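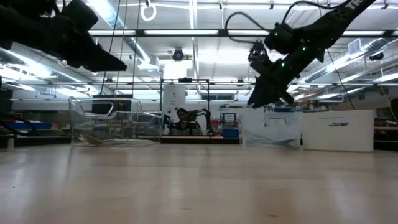 Wovuvico 厨具借还记录 README

打印本页 | 用电子邮件发送
分享 3 | 评论 2

先说是什么。Anham 和 Pretholm 两个点的厨具借还流水，从纸质登记本一行一行敲进来的。一共 600 条。借出和归还都填了的 391 条，剩下的缺一头，缺的多半是归还那头。

想直接用的，看 loans.csv 就够。其他文件边看边补，说明写得急，有错请告诉我。

文件

loans.csv：主表，一行一次借出。
items.csv：物品表，名称、大类、材质、备注。
names.csv：叫法对照。同一样东西登记本上能有好几种写法，全收在里头。

编码 UTF-8，逗号分隔，第一行是表头。备注里有逗号的加了双引号。Excel 直接双击打开可能乱码，用“导入数据”那个入口。

字段（loans.csv）

loan_id：流水号，没有含义，只保证不重复。
site：A 是 Anham，P 是 Pretholm。
item_id：对 items.csv。
raw_name：登记本上原样抄的，错别字也照抄。别改这一列。
month_out：借出月份。
month_in：归还月份，可空。
reason：借的人自己写的用途，可空，很多都空。
cond：归还时的状态，好 / 有损 / 坏 / 未填。
note：抄录的人加的话。

月份只到月，具体哪天删掉了。原因见“隐私”。借用人没有编号，所以“同一个人借了几次”这种问题这份数据答不了，别硬凑。

怎么来的

Pretholm 的本子是横格的，一页抄得很快。Anham 那边用的是旧账本，栏目对不上，“单价”那栏有人拿来写归还，有人拿来写电话。电话全部没录。

抄录由 Lwazi Mofokeng 做第一遍，Ivan Dmytriv 对第二遍。两人看法不一致的地方，note 里写“存疑”，raw_name 用第一遍的。有几页沾过油，字透过来了，认不出的字用方框“□”代替。

录入用的是 Ngata 表单，导出时它会自作主张把开头的空格吃掉。不影响内容，但是拿原始扫描件逐字比的话会对不上，先知道一下。
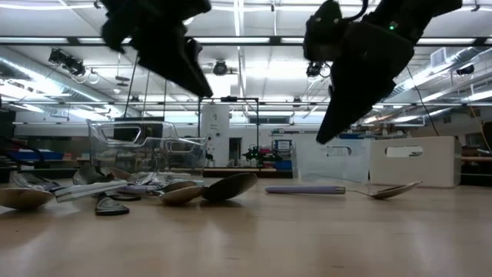 浅色木桌面上的厨房用具，还有透明塑料收纳盒。

大类怎么分

勺、铲、夹、刀、量具、打发类、锅具、其他。按用途分的，材质另外一列。

麻烦的几个：

漏勺归勺。笊篱也归勺，吵过，最后还是归勺。
刮刀归铲。名字里有刀但是不切东西，登记本上又经常写成“刮板”，names.csv 里已经并了。
披萨轮刀归刀。
筷子归夹。长的那种炸东西用的也是。
擀面杖归其他。蒜臼归其他。其他这一类有点太大了，下版再拆。

“量勺”有人写一套有人写一把。套装在 items.csv 里算一件，单把借走的在 note 写明。但是早期那几页没这个规矩，所以量具这类的数字看看就好，别拿来做结论。

叫法对照

这部分自己觉得最有用。做方言词汇或者商品名归一的可以只拿这个文件走。

例子：
锅铲 / 炒铲 / 铲子 / 煎铲 → 锅铲
汤勺 / 大勺 / 舀子 / 瓢 → 汤勺
打蛋器 / 蛋抽 / 搅蛋的 → 手动打蛋器
开瓶器 / 起子 → 起子单独留着，因为有一条备注写的是螺丝刀，真借的是螺丝刀

“瓢”并到汤勺有争议。Pretholm 那边写瓢的，按上下文都是舀汤用；Anham 那边写瓢的可能是舀水的大瓢。目前先并，names.csv 里 confidence 写了“低”。有懂的请来信。

另外“夹子”没法细分。可能是食品夹，可能是封袋口的小夹。统统标“夹子（不明）”。

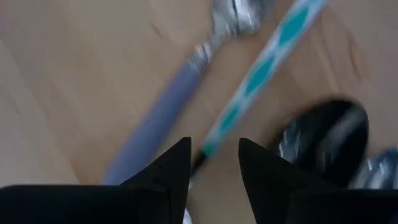
month_in 空着的，能当作东西没还来算吗？

最好别这么算。空着只说明本子上没写，还了没登记的情况在 Anham 很常见，尤其是忙的时候直接放回架子就走。要算丢失，请看 note 里写了“未还”的那些。

已知问题

7 月的记录偏多。那阵子 Pretholm 有做果酱的活动，漏斗和长柄勺借得特别勤。做季节分析要把这个单独拎出来，不然会以为大家夏天都爱用漏斗。

cond 这一列标准不统一。木柄裂一条缝，有人写好，有人写坏。再说归还时谁登记谁说了算，没有回头核过。

reason 里有玩笑话，“求婚用”之类。照抄，没清洗。

锅具只有 Anham 借出，Pretholm 不借锅，所以两个点的总量不要直接比。先去掉锅具在比。

月份有跨年倒挂的，归还月份比借出月份小，多数是正常跨年。年份没发布，因此这一列不能直接相减。知道不方便，没办法。

items.csv 里材质一栏“木”没有再分，竹的也写木。硅胶和塑料经常混，凭登记的人手感。要做材质研究的请绕道。

隐私

姓名、电话、门牌没有录入，不是录了再删。具体日期录了，发布前截到月，因为小地方某天某人借了什么太容易猜出来。reason 里出现人名的换成“某某”，出现店名的也换了。如果还看到漏网的，先写信，别直接发在评论里，我们会尽快撤下重传。

登记本原件和扫描件都不公开。要核对某一条，给 loan_id，可以帮忙查那一行的原文。
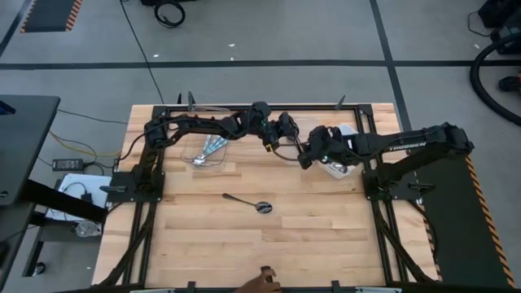 查的时候请一次把编号列齐，零零散散来问会排到后面去。原文只回文字，不发图。存疑的条目优先查，反正那些本来就要重看一遍。

适合拿来做什么

物品名归一、错别字识别、短文本分类的练手。教表格清洗的课也合适，脏得很真实。
想开工具共享点的，可以看看哪些大类老有人借，心里有个数。不过只有 2 个点，别外推到别处。

不太适合：预测谁会不还东西。没有借用人字段，也不打算加。拿去估厨具市场也不行，共享点里的东西都是捐来的，有什么借什么。

版本

当前这版改了：names.csv 去重；“糖浆勺”并回汤勺；Anham 有一页抄了两遍，重复的删掉，600 是删完以后的数。
上一版的引用还能用，但是 item_id 换过，旧脚本要重跑。
接下来：拆“其他”；给 cond 写个像样的说明；夹子那批问问还记得的人。

提交修改

只收针对 names.csv 和 note 的修改。raw_name 不收。请一条一行，写上 loan_id、原来是什么、想改成什么、依据。依据写“我觉得”也行，会标低置信。
批量改动先写信商量，别一下子丢过来一整张表，对不完。

许可

随便用，注明 Wovuvico 厨具借还记录和版本就可以。改过的表再发布请换个名字，免得混。商用也可以，不用问。

致谢 Lwazi Mofokeng 和 Ivan Dmytriv，那本旧账本的字真的很难认。

打印本页 | 用电子邮件发送
评论 2

相关条目
Wovuvico 叫法对照表：单独下载说明
Pretholm 果酱周用具清单
Anham 旧账本栏目对照
Ngata 表单导出后的空格问题
捐赠厨具入库登记模板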